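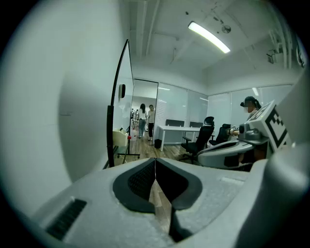 Hand-held gripper units in a workroom at Brirnix. One has a marker cube mounted on top.

Brirnix Suspends Use of Hand-Held Grippers After Jaw Fault

2 min read

Sunday, January 13, 2019

Brirnix has withdrawn its hand-held gripper units from service while it investigates a fault that caused the jaws of two units to close without a command from the operator. One employee received a minor finger injury and was treated on site.

The company said in a statement that the fault was first reported on Thursday afternoon by an operator working on a sorting task. The jaw closed while she was clearing a piece of packing tape from the finger pads, and it stayed shut until the battery was disconnected. A second unit behaved in the same way the following morning during a bench check. It was not being held at the time.

All 9 units at the site have been switched off and placed in locked storage. Work with the fixed robot arms in the same building is not affected.

"The trigger was released and the jaw should have been free to open," said Ingvar Lauritsen, head of operations at Brirnix. "It did not open. Until we can state why, the units will remain out of use."

The grippers are used to record how people pick up and set down everyday objects. The recordings are then used to train robot arms built by the company's partner, Gida. Each unit has a small motor that assists the operator's grip, and the investigation is now centered on the board that controls this motor.

According to the statement, the control board is supplied by Plonetti and received a software update in September. The update changed the way the board responds when the signal from the trigger is lost for a short period. Under the earlier version the motor shut off. Under the new version it holds its last command. Brirnix said it has not yet been established that the change is responsible, and that worn trigger cables are also being examined. Plonetti has been given logs from both units.

An internal review will also cover reporting procedures. Operators had entered notes on slow or sticking jaws on five occasions before Thursday, but the notes were filed as routine maintenance and were not passed to the safety office.

"Those entries should have reached us," said Grethe Skov, safety manager. "The form has been changed, and any report of a jaw that does not follow the trigger now comes to my office on the same day."

Recordings made since the update will be checked before they are released to Gida. The material amounts to 300 hours. The company expects most of it to be usable.

The units will return to service only after the control boards have been restored to the earlier software and a manual release has been fitted to each jaw. Operators will be asked to attend a short briefing before they resume work. A test of the release is planned at the Khaemba workshop, and no date has been set for the restart.

Contact the newsroom | Copyright 2019 | Back to top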